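Chapter 3
Small Ovens: Racks, Trays and Sausages

By the end of this chapter you should be able to:
Set up a toaster oven on a work table
Place food at the right height in the chamber
Cook link sausages on a metal tray and handle the drippings

Key terms: chamber, rack, rim, drippings, carryover

Chapter 2 dealt with full-size ranges. Most of the cooking in the Jirkard course is done in something smaller. A toaster oven heats quickly, takes up little of the table, and holds enough food for one or two people. It also puts the food close to the heat, so small changes in position matter more than they do in a large oven.

Set the oven on a flat, steady surface, toward the back, with the door facing you. Leave the front of the table clear. You will need that space for the door when it drops and for the tray when it comes out. Keep paper towels and plastic bags well away from the sides. Look through the glass before you open the door.
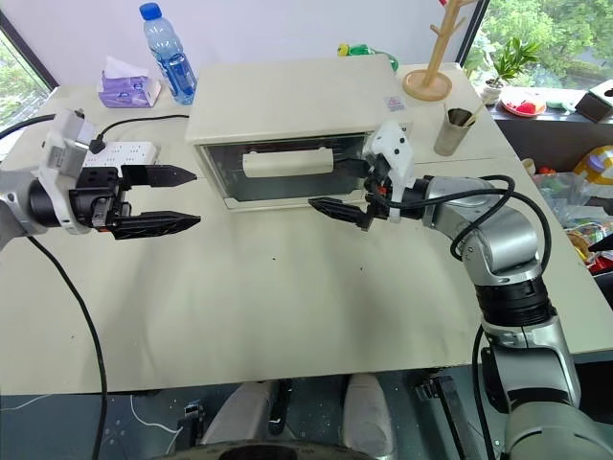 Figure 3.1 Toaster oven with the door shut and food high in the chamber.

Food near the top browns faster on its upper side. This suits toast and open sandwiches. Thick items such as rolls may darken outside while the center is still cool, so move them down a level if there is room. The Camar kitchen rule is to check at half the stated time and again 2 minutes before the end.

3.1 Sausages on a Tray

Sausages give off fat as they cook. A tray with a raised rim keeps the fat from running onto the floor of the oven, and ridges hold the links a little above it. Leave space between links where you can. Two links that touch will stay pale along the side where they meet, and should be turned and separated partway through.

When you take the tray out, put on dry mitts, hold it level, and set it down in front of the oven. Brown residue on the ridges is normal. Let the tray cool before you wash it.

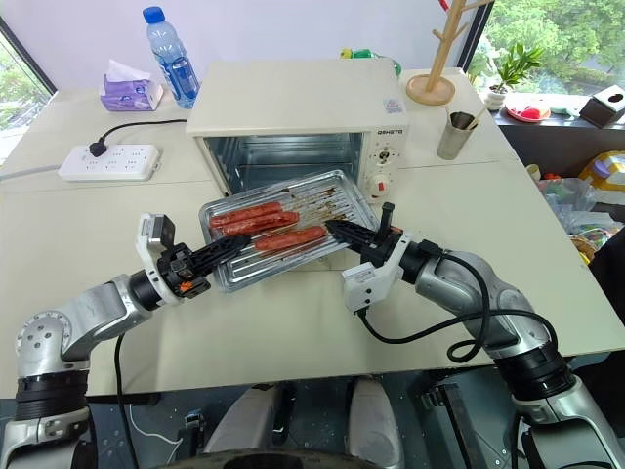 Evonetti disagrees about spacing, and argues that links cooked side by side lose less juice and that a pale strip is a small price for it. Both methods are in common use. Try each one in Exercise 3.2 and record the results in your kitchen notebook.

Color is a poor test in either case. Use a thermometer, pushed in from the end of the link to its center.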